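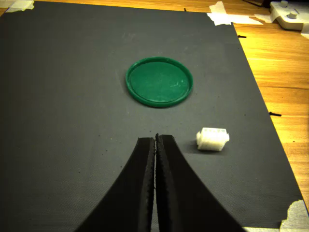 Date: 23 November 2021
Subject: Re: [trudonwood-readers] Reading aloud to the older ones

> Does anyone on the list still run a read-aloud hour for children past
> eight or so? Ours at the Godonberg branch has gone flat. The little ones
> sit through anything with a duck in it, but the older group starts
> talking by page two, and I can't tell whether it's the books or me. I've
> been using picture books for both groups to keep things simple. Also,
> does anyone let them draw while they listen? I've had one parent complain
> that her son wasn't paying attention.

We do, at Trudonwood. It has been going since September two years ago, with a long gap in the middle when the building was closed. There are usually 14 children, aged eight to eleven, and a few parents who stay.

I would drop the picture books for that group, or keep one for the last five minutes. What worked for us was a longer book read in parts, one chapter a session, stopping wherever the chapter stops even if it's an awkward place. They complain about stopping and then they come back the next time. I tried short stories first and it was hard to get them settled again after each one ended.

Chapters vary a lot, so read them at home beforehand with a clock. Anything over 20 minutes I cut. I pencil a line down the margin next to what I'm going to skip, mostly long descriptions of houses and weather. If a child has the book at home they will notice and say so, and I just tell them I skipped a bit.

On voices: I do very few. I used to give every character one and lost track by chapter three, and the children corrected me. Now the narrator is my own voice and I change the speed for the others. One slow talker and one fast talker is enough for most books.

Yes to drawing. Some of ours draw the whole hour and can tell you everything that happened. I don't ask them to draw the story. One girl drew horses through an entire book about a lighthouse. If the parent is worried, you could ask the boy in front of her what he thinks will happen next — he will probably have an answer. I'd leave out the comprehension questions, though. I had a sheet of them the first month and it felt like school.

The recap matters more than I expected. We have children who miss a session, so I ask the group to tell the missing ones what happened. It takes about four minutes and they argue over the details. I only step in if they have somebody dead who isn't.

For copies, the Tang fund paid for ours. They gave us 500 for the year and wanted one page back at the end saying what we bought. It's worth asking, as Godonberg is in their area too. Don't order through Zolier if you need the books by a certain date. Ours came five weeks late and two were the abridged edition, which has different chapter breaks and is no use if anyone is following along.

I can send my list of what we've read, with the cuts marked for the first three books. It's typed up but not tidy. Write to me off the list if you want it, and tell me how long your sessions run so I can leave out the ones that won't fit.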